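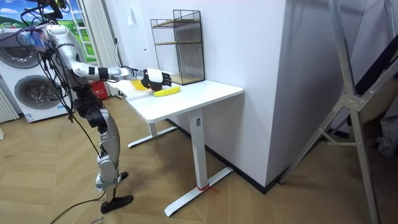

*A white desk of the kind with a metal frame and long foot bars, with a yellow toy banana on top.*

**Tonport, March 2021**

The Ionescu furniture workshop in Tonport will give 100 white desks to families whose children study at home. The first 15 desks left the workshop this week, and the rest will follow before the end of the school year.

Each desk has a smooth white top and a metal frame in the same color. The workshop says the desks were ordered for an office on Avon Street, but the office closed and the order was canceled. The desks stayed in storage for many months. Now they will be used by pupils who until today do their homework at the kitchen table or on the bed.

The families can ask for a desk by telephone or at the town library. They must live in Tonport and have at least one child in school. There is no payment for the desk, but the family must take it home by itself. The top and the frame are packed separately, so it is possible to carry them in a normal car. The tools for putting it together are included in the package.

The library has already received 400 requests, which is much more than the workshop can answer. Families with more than one pupil will be served first. A second group of desks is planned for September, if the workshop finds enough material for the frames.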